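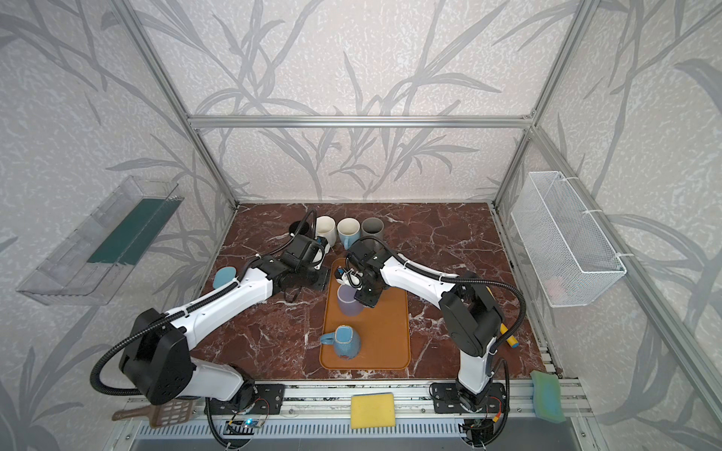
The dish room supervisor at Lemieux has worked there for 22 years and has trained, by her own reckoning, everyone who ever quit on her. The newest hire is the first she was not allowed to interview.

"They told me it was coming the way you tell a kid about a baby brother," she says. "You'll love it. It won't take your toys."

Lemieux supplies cups, plates and trays to office cafeterias and conference rooms, then hauls them back dirty. On a busy day the building handles 3,000 mugs. They come in mixed, many of them on their sides, some with things in them that a mug was never meant to hold. Sorting and clearing them has always been the first job you get and the first one you try to get out of. In the spring the company signed on with Stellum, which makes a two-armed workstation called the Gesano. The name on the contract is Gesano. The name in the dish room is "the twins."

She agreed to talk on her lunch break, with her coat on, because the break room heater is older than the contract. She asked that her name be left out. "I've got a pension to think about. Put down that I'm tall."

What do the twins do? She takes a while to answer. They pick things up and they put things down. They are learning, she has been told, to pull spoons and bits of trash out of cups and to stand the mugs up by type. "It goes down over the cup very, very slowly, like my uncle getting into a pool. Then it has the thing. Then it thinks about having the thing."

She is quick to say that she isn't making fun of it, and then she makes fun of it for several minutes. Her main complaint is the decor. Stellum papered the walls around the table in a gray leaf print, and the tabletop is a marble pattern nicer than the one in her kitchen. "I've been asking for a new floor mat since my daughter was in middle school. The twins got wallpaper."

The shift changed in ways she hadn't planned on. Before the twins, 14 people worked the day side. Now there are 12. One retired and one moved to the trucks, and neither was replaced. The company calls this attrition. She calls it two people I used to eat with.

"I want to be fair. They didn't fire anybody. I went in there ready to be mad about firing and I had to sit back down with it. But if you're 19 and you want a job where you don't need anything but sneakers, that was the job. I started in that job. Where does that kid go?"

She brought this up at a meeting with a consultant from a firm called Even, who had been brought in to help with what the slides called the transition. He said the entry-level role would move up the value chain. She wrote that on her hand so she could ask her husband about it. He didn't know either.

Her own work has shifted toward looking after the machine. She sets the mugs out, she clears them off, and she fills in a form on a tablet whenever an arm stops. The form has a box for the cause and the box has a limit on it. "I had a whole paragraph about a handle. It cut me off at 'and then.'"

Two of her crew have been sent to a class on clearing faults and came back with a small raise. She fought for it and would like that noted. A third turned the class down. He told her he'd spent his whole life avoiding being the guy who knows how to fix the printer.

There are things she likes. Her wrists are better. So are the wrists of the woman who used to stand at the sorting end, who had a brace on each arm by the end of last winter and now does the packing. The room is quieter around the table, too, and people talk more. "You can't talk at the belt. You can talk next to the twins. They don't care what you say about the regional manager."

Does she think they'll get faster? Stellum says they will. A second unit is supposed to arrive in December, right when the holiday party orders hit, and she has strong feelings about whoever picked that month.

"I've trained slow ones before," she says, zipping up the coat. "Some of my best people were slow. But I could yell at them, and on Fridays they brought doughnuts."

She had six minutes left on her break and spent them looking for somebody with a key to the supply closet.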